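Support Ticket 467 – Live Timing Feed

Product: Gosis Race Timing, marshal and commentary modules
Customer: Carré Kart and Touring Car Club
Circuit: Godeline
Priority: High
Status: Closed
Assigned to: Hala Belhaj, Circuit Support Desk

Summary of the problem as reported

The customer reports that the live timing page shows the wrong running order after a safety car period. Cars that pit while the safety car is out are shown one lap down when racing resumes, although they rejoin on the lead lap. The error corrects itself in the final classification but remains on the public page and on the commentary screens until the checkered flag. The customer has observed the fault in the touring car class only. The karts use a separate timing loop and are not affected.

The club requests a correction before its next race meeting.

First response from the support desk

Thank you for the report. Please send the timing log for the affected race, the loop settings file and the version number shown at the foot of the marshal screen. Please do not restart the timing server until the log has been copied, as a restart clears the raw passing times.

Customer reply

The log and the settings file are attached. The version number is given in the settings file. The race in question is the second touring car race, in which the safety car was out for four laps following contact at the first corner. The commentator announced the wrong leader twice, and one team complained to the stewards that its driver had been told over the radio to defend a position he did not hold.

Findings

The support desk has replayed the log on a test server and has reproduced the fault. The loop at the pit exit is placed after the start and finish line at Godeline. A car that pits therefore crosses the line inside the pit lane, where a second loop should record the passing and add the lap. In the settings file supplied, the pit lane loop has a minimum lap time filter of 200 seconds. Under racing conditions this filter has no effect, as the software applies it only when the track status is set to safety car. With the safety car out, any passing recorded sooner than the filter allows is treated as a duplicate and set aside. The final classification is built from the raw passing times and is for that reason correct.

The same filter value appears in the standard settings for the Tanoletti endurance circuit, where the lap is much longer. It is probable that the Godeline file was made by copying the Tanoletti file.
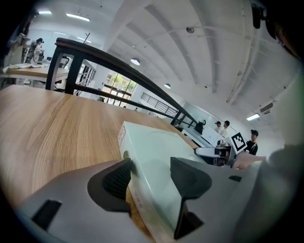
Does the fault change the official result of any race already run?

The official results stand. They are drawn from the raw passing times, which were complete in every log examined, and the fault was limited to the live order shown during the race.

Corrective steps

The customer was asked to carry out the following on the timing server, with no session running.

1. Open the marshal module and select Loops.
2. Select the pit lane loop and open its Filters page.
3. Clear the minimum lap time under Safety Car and save.
4. Load the attached race log in replay mode and advance to the point at which the safety car is called.
5. Confirm that pitting cars keep their lap count on the live page.

Customer reply

Steps 1 to 3 are complete. In replay the leading cars now hold the correct lap count. Car 4, however, is still shown a lap down from the restart onward.

Further findings

Car 4 changed its transponder between qualifying and the race. Both transponder numbers remain assigned to the car in the entry list, and the live page reads the first of the two. This is a separate matter from the filter and was hidden by it. The customer was advised to remove the earlier number from the entry list and to run the replay again.

The support desk also notes that the log file has reached its limit of 2,000 entries for status messages. No passing times were lost, but older messages are being overwritten – the club may wish to archive the log after each meeting.

Closing note, 30th March

The customer confirms that the replay now shows the correct order for every car throughout the safety car period and after the restart. A corrected settings file for Godeline has been stored with the customer's account and should be used for all later meetings. A request has been passed to the development team for a warning when two transponders are assigned to one entry. It will be tracked under its own ticket.

Ticket closed by H. Belhaj. The customer may reopen it by replying to the closing message.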